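About us

Plurari started in 2008 in a shared unit behind the tram depot. Two desks, one kettle. Now 11 of us and a proper bench.

We make and mend push-button boxes — big chunky ones that people can find in a hurry. Red tops mostly, green if you ask. Bell pushes, stop buttons, call points for workshops and schools. 525 customers so far, from one-off orders up to Ferora, who took 106 boxes last April and came back for more.

Every box gets pressed before it's posted. No exceptions, even on a busy afternoon. Housings come in grey, white, orange or yellow, other colours by arangement.

The bench cloth is a Van Gogh-style wheat field, blue sky one side and gold the other. Customers ask where to buy one. Sorry — we don't sell them.

On the bench

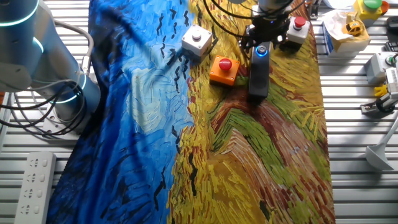
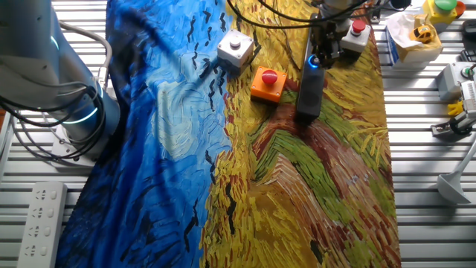
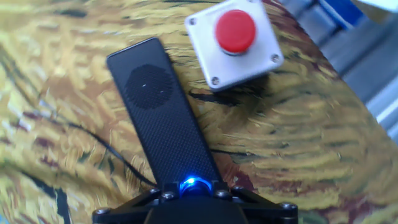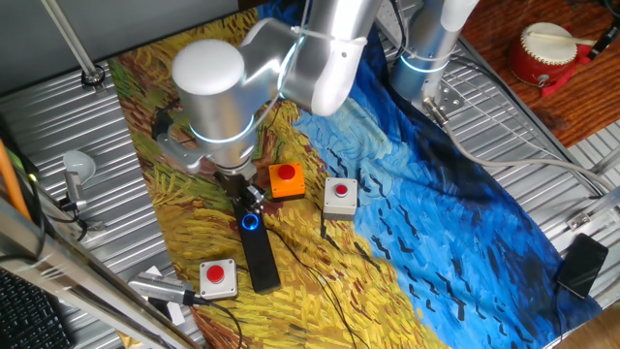 Find us

Unit 11, Brasik Yard, round the back, blue door. Ring twice, the workshop is loud. Parking is next door at Šťastný, ask them first please. Repairs by post are fine too, just put you name in the parcel.

Page updated 11/12/2019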